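Game Design 2: Systems and Production
Unit 6 handout: Save systems and checkpoints
Instructor: Shirin Salehi

Read this before the lab. Bring your own level build from Unit 5, even if it still has bugs.

1. What a save has to store

A save file is a record of game state. State means anything that can differ between two players standing in the same spot: health, inventory, doors opened, quests started, enemies defeated. Anything that is the same for every player (level geometry, item prices, dialogue text) stays in the game data and should not be written to the save.

In Skakar, the practice project we use all term, the first version saved every object in the level. That came to 2566 entries for one map. Kourosh Shojaei rewrote it to save only objects whose state had changed from the default, and a typical file dropped to 900 entries. Load time improved, and the files became short enough to read when something went wrong.

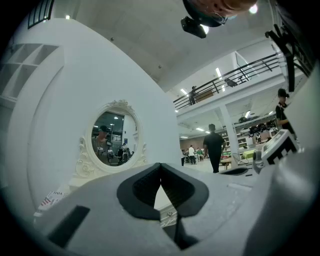
Fig. 6.1. Oval mirror in a carved white frame.

2. Types of save

Manual save: the player picks the moment. Good for long role-playing games. It lets players retry a choice, which may weaken scenes meant to have consequences.

Checkpoint: the designer picks the moment. Common in platformers and shooters. Spacing matters more than the total number. In the Uromthorpe level there are 22 checkpoints, and the two that testers complained about both come before a long cutscene that can't be skipped.

Autosave: the game saves on a timer or after an event. Always keep at least two slots and alternate between them. If the power fails during a write, the older slot is still good.

Many games mix these. Write down which type your level uses and where each save happens.

3. Unsafe moments

Do not save while the player is falling, in the middle of a scripted event, or with health too low to survive the next hit. Delay the save until the player is standing on solid ground and no enemy is alert. The Ulloa boss room breaks this rule on purpose. We will look at it in lab.

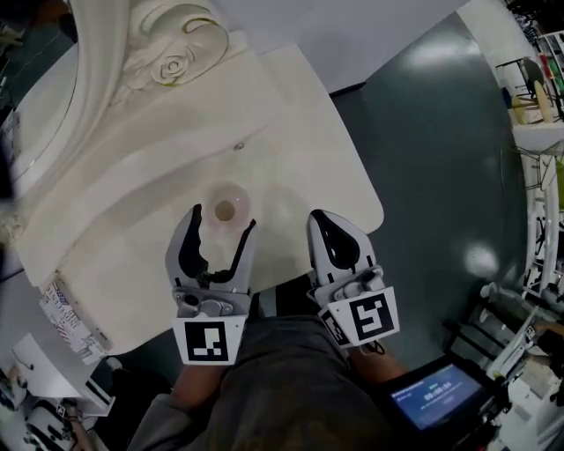
Fig. 6.2. Small round dish on an off-white table, with a carved rose relief beyond.

4. Versions

Put a version number at the top of every save file. When you add a field, raise the number and write a short function that fills in a default for older files. Test with real old saves. The Zornport folder on the class drive has 23 of them, some damaged.

Lab task

Add one checkpoint and one autosave to your level. Load each damaged file and note what your game does. A clear error message is acceptable. A crash is not.

Reading: course reader, chapter 9, first half only.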